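Wakalon Level Data

Screen maps, object tables and text strings from the home computer game Wakalon, published by Hurnard. The data was extracted with Cadine and checked by hand against the tape version.

Maintained by Natanael Medeiros and Washington Mendonça.

What this is

Wakalon is a flip-screen platform game in nine zones. Every screen is built from a small set of tiles, and the layouts are packed tightly enough that a normal memory dump is hard to read. This repository has the unpacked layouts in plain text, with one file per screen, plus the tables that say what is on each screen and how it moves.

It does not contain the game. You need your own copy to run the extraction again, and there is no tape or disk image anywhere in the history of this repository. Please don't attach one to an issue.

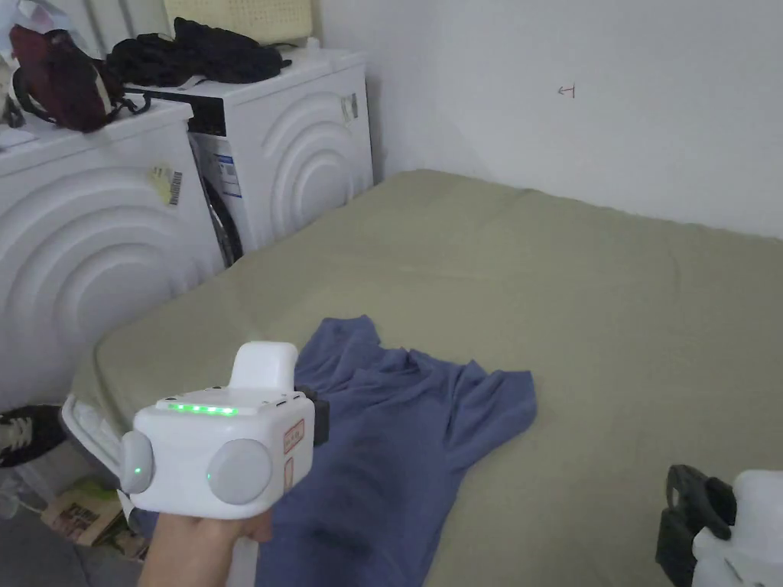
Recife, April

Version 6 of the data is now the default. The main change is that enemy paths are stored as start and end tiles. Older versions stored a start tile and a step count, and the step count was wrong for anything that moved diagonally. If you wrote a script against version 5, the fields path_len and path_dir are gone, and you should read path_end.

The screens in the Clock Tower zone have also been renumbered so that they match the order in the game's own table. We had numbered them from the bottom up, the way a player meets them, but the exits made no sense that way.

Contents

screens/ – one text file per screen, named by zone and screen number
objects.csv – 1,463 rows, one for each enemy, pickup, switch and moving platform
tiles.csv – tile numbers, with solid, deadly and climbable flags
exits.csv – which screen each edge leads to
strings.txt – all in-game text, including two messages that are never shown
tools/ – the Cadine scripts and a small checker

Columns in objects.csv

zone: zone number, starting at 1
screen: screen number within the zone
type: enemy, pickup, switch or platform
x, y: position in tiles from the top left corner
path_end: end tile of the path, blank if the object does not move
speed: raw value from the game, where higher is slower
score: points for collecting or killing it, blank if none
note: free text, mostly blank

The most you can score from a single object is 1,000, for the crown in the last zone. A few pickups have a score in the table but cannot be reached. They are marked "sealed" in the note column. We think at least one of them was meant to be reachable, as there is a ladder tile one column off from where it would need to be.

How the data was made

Cadine reads a memory snapshot and follows the pointers from the zone table. Natanael wrote the unpacker. Washington played through every zone with the output open next to the game and fixed rows by hand where the two didn't match. Hand-fixed rows have "manual" in the note column – don't overwrite them if you run the scripts again.

The Marinho map, which was passed around as photocopies, was used for zone names only. Its layouts are good up to the Drowned Market and unreliable after that.

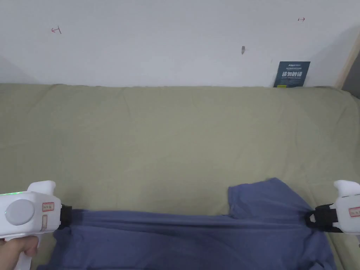 Page last changed: April

Known problems

The disk version has a different layout for the first screen of the Salt Mine. Only the tape layout is here.

Speed values for moving platforms are copied as they stand, but the game doubles them on alternate frames in some zones. We haven't worked out which flag controls this.

The checker reports a missing exit on the title screen. Ignore it.

Running the checker

Go to the tools folder and run check.py with the path to the repository. It prints one line for each problem and nothing if all is well. It needs Python 3 and no other packages.

License

The scripts are under the MIT license. The tables are ours and can be reused with credit. The text in strings.txt belongs to whoever now holds the rights to Hurnard's games, and we will take it down if asked.

Corrections

Open an issue with the zone, the screen number and which version you were playing. A screenshot helps. Pull requests for objects.csv should keep the row order, or the diff can't be read.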